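Robot Handling Lab, Handout 6: Looking after the hand-held grippers
Notes by Volodymyr Hladun

Last time we got as far as the bench and the charging shelf, so now for the part you'll spend most of your lab hours with. I'm assuming you've read the Trilel safety sheet and signed it. If you haven't, go do that first — I'll wait.

We run the grippers in pairs, left and right, and I want you to look after them as pairs. Swap one out and you swap both, and you write both numbers in the log. I learned this the slow way in April, when I spent an entire afternoon chasing a tracking fault between two tools that had never been set up together (my own fault, my own handwriting in the log, very embarrassing).

Start with the fingers. Open and close each tool slowly, 13 times, with nothing in the jaws. You're feeling for a catch or a gritty spot. Then look at the inner faces of the pads. The textured surface picks up lint like crazy, and a pad full of lint will let go of anything smooth. Soft brush first, then a barely damp cloth. Please don't soak them!

Next, the marker block. Wipe it with the dry cloth only and check that no corner of the pattern is scuffed or peeling. If one is, the tool goes in the Osden tray and you take the spare pair.

Then try them on a real object. I like a spray bottle for this, because it has a fat round body and a fiddly top, and it shows up a lazy finger right away. 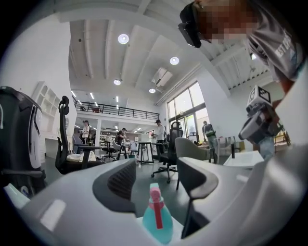
Fig. 1. Gripper fingers open at the spray bottle, second gripper held up on the right.

Come in with the jaws wide and go slower than you think you need to. Close on the body, lift a little, hold for a count of eight, put it down. If the bottle turns in your grip, check the pads again before you touch any screws. Most people reach for the screwdriver way too early (I still do).

If the screws really are the problem, use the Dudás driver from the top drawer and stop at the first click. Tool 1188 has a softer click than the others, so go gently with that one.

When you're done, both tools go back on the shelf with the jaws open, and the headset goes on its hook.

For next time: read Skurkov, chapter 8, and bring your log pages.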